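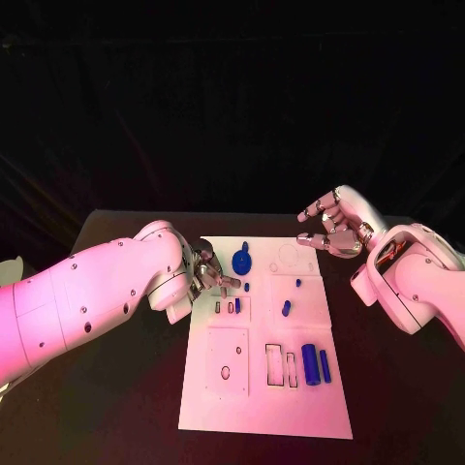 The big white board with the blue pieces, on the dark table.

Want to come and sort some shapes with me?

Posted May 27, 2021

Hi! I run Skorna, a very small puzzle and activity business in Barrera, and I'm looking for people who would like to spend part of an afternoon with our new shape-sorting set. I've been living with this thing since January and I've reached the point where I can't judge it anymore. I know where every piece goes. I could do it while talking on the phone (I have done it while talking on the phone). What I need now is people who have never touched it, who will get annoyed at the bits that are annoying and tell me so.

The set is called Jekley, at least until I think of something better. You get a large white board that lies flat on the table, with sorting panels on it, and a bunch of blue pieces. There are little pegs, a short cylinder and a round one that looks like a gear with a small knob on its edge. Everybody who picks up the gear wants to spin it. Please spin it if you want to, I'd love to know if that gets in the way of the sorting or makes it more fun.

Everything being the same blue is on purpose. My first version had every shape in its own color and people just matched the colors and were done, so out it went. Now you have to look at the shape, or feel for it, and it's a much better puzzle for it. My sister still thinks it needs one yellow piece. If you agree with her you can put that on the form too.

Who I'm looking for

Pretty much anybody 10 and up. I'd really like some older folks in the group, and people whose hands are stiff or shaky or who only have good use of one hand. Small pegs are fiddly! I want to hear from the people who find them fiddly, and I'd like to hear it before I order the first big batch. If you love puzzles, great, and if you think you're terrible at them, even better. You don't need any experience. Kids under 18 need a grown-up to come along and sign the form, and the grown-up is welcome to do a session too.

The only people I can't take are the ones who tested the colored version for me. Sorry, you know too much. I still like you.

What you'd be doing

One session is about an hour and a half, with a break whenever you want it. You sit down at the table, I set out the board, and you sort. First you try it with no instructions at all, and I try very hard to keep my mouth shut. After that I give you the printed sheet and you go again. Then we swap the panels and you do a couple of shorter rounds, including one where you close your eyes and go by touch. That last one is my favorite to watch and most people end up laughing.

At the end there's a form, 2 pages, mostly boxes to tick with some room to complain. I'm interested in stuff like whether a peg tips over when you let go of it, whether you had to reach too far for the panels at the back, and whether the sheet made any sense. I do jot down how long each round takes, but you're not being graded and I won't tell you anyone else's time, so don't ask!

Where and when

Sessions are at the Skorna workshop, next door to Prakis (the fabric store with the green awning). There's one step at the front and none at the back, so if steps are a problem just say so and I'll meet you at the back. Street parking is free after lunch. I'm running sessions on weekday afternoons and most Saturdays for the next few weeks, one person or one family at a time. If the chair isn't comfortable we can switch it out, and I can raise the table a little.

What you get

$20 would be nice and round, but I had the budget looked at and it came out better than that: you get $25 cash at the end of your session, a drink and a snack, and a finished Jekley set once they're made. I'm planning on a first run of 200, so yours will be in there. If you decide partway through that you've had enough, you still get paid and you still get your set.

How to sign up

Stop by the workshop and leave your name and number on the sheet by the door, or use the contact form on the Skorna page and put "shapes" in the subject line. Tell me your age, which afternoons work for you, and anything that would make the session easier. I'll call back within a couple of days. If you wear reading glasses, bring them along, the printing on the sheet is smaller than I'd like and I'm still working on that.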